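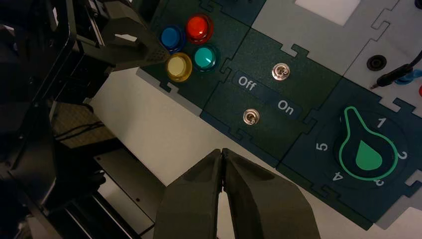

3.2 Layout of the controls

Figure 2. Part of the task board, with the push buttons, toggle switches and rotary dial.

The panels lock together along notched edges, so their order can be changed between sessions. The four buttons differ in color. The two toggle switches share one label strip, printed "Off" and "On". The dial knob comes to a point and is read against printed numerals. Tiwari tested an earlier layout with 50 adults in March.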